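In defence of the clear desk
Shabnam Yousafzai
16/02/2019

Most advice about working from home starts with the chair. I would start with the top of the desk, and with how little ought to be on it.

When we moved to Grolholm I had a desk that held everything. Post, mugs, chargers, a stapler I used twice a year. I told myself it was a working mess. In August I took the lot off, put down plain brown paper to cover the scratches, and let things back only when I had missed them. The laptop came back the same morning. The lamp came back that evening. Very little else did. 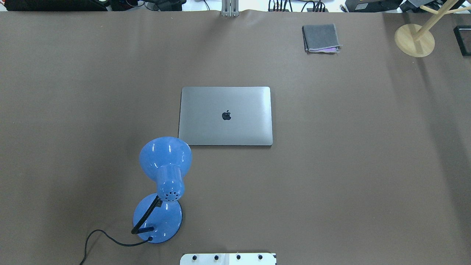

Laptop shut, blue lamp beside it, folded cloth at the back.

I think a laptop should be closed when you stop work. Left open it goes on asking for things, and you will sit down to check one message and get up an hour later. A closed lid takes up the same space on the table but far less of your evening.

The lamp matters more than people allow. A bendy neck is worth having, as you can move the light without moving the base. I would take a cheap one that bends over a handsome one that doesn't. Colour is a matter of taste – I like a bright one, my sister says it looks like a toy.

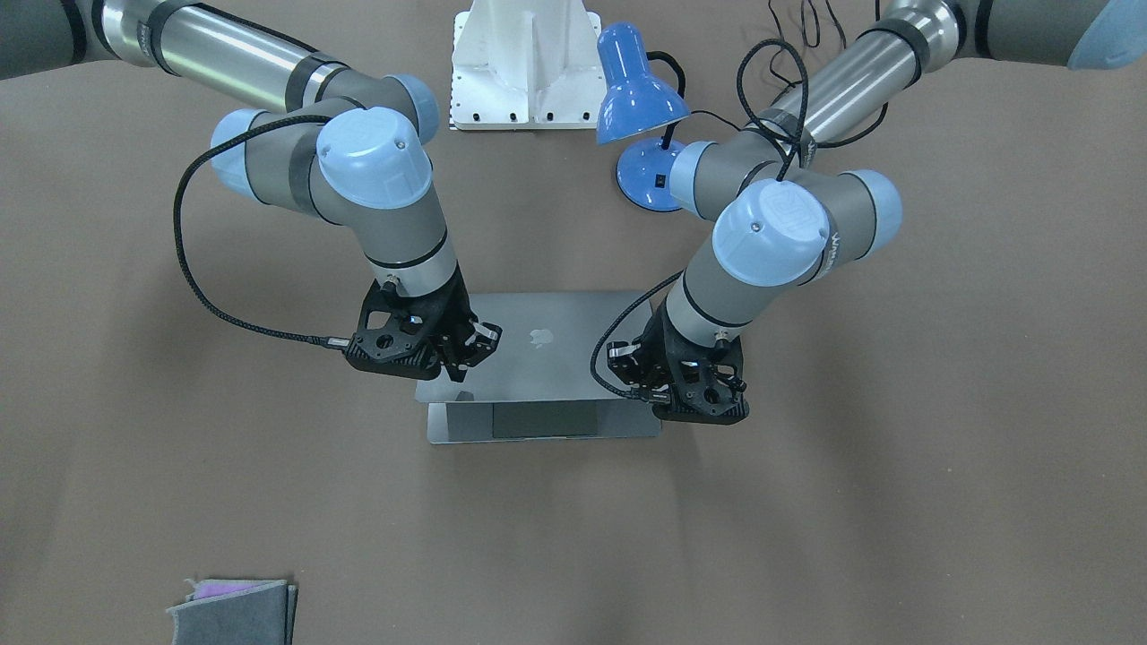 Boris Bošković, who I shared an office with in Prostdale, disagrees with all of this. His view is that a bare desk belongs to somebody with a cupboard full of junk, and he has a point. My cupboard is not something I show to visitors. But I don't have to look at it while I write 3000 words on drainage, and I do have to look at the desk.

He also says tidying is a way of putting off work. It can be. Mine takes two minutes at the end of the day: lid down, cloth folded, cup to the kitchen. If it took 20 I would give it up.

What I object to is buying things in order to be tidy. Trays, pots and little drawers all need room of their own, and then they need filling.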